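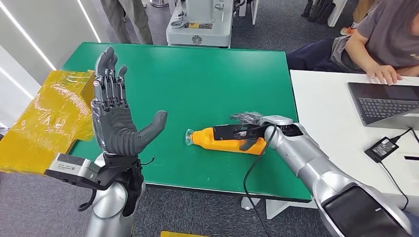 Figure 6.1 A robot hand raised above a green tabletop, palm showing and thumb out to the side.

Chapter 6
Villages and Through Roads

Many rural settlements grew up along a single road, and their plan still follows it. The parish of Brudden, which is used as a case study in this chapter, has 754 residents and lies on the old coaching route between Seltberg and the coast. Its church, school and inn all face the carriageway. About 900 lorries pass through on a working day in November, when the sugar beet is carried to the factory.

Traffic of this kind affects a village in several ways. Footpaths may be too narrow for safe use, and older walls close to the road may suffer damage. Shops can gain from passing trade, and for this reason residents do not always agree that a bypass is desirable. Peltonen and Murthy, whose survey is discussed in Section 6.2, found that shopkeepers and parents of young children held sharply different views.

Section 6.1 deals with the growth of the linear village. Section 6.3 compares two proposed routes for a bypass and considers their effect on farmland, churchyards and public footpaths. Students should have the parish map to hand before they begin.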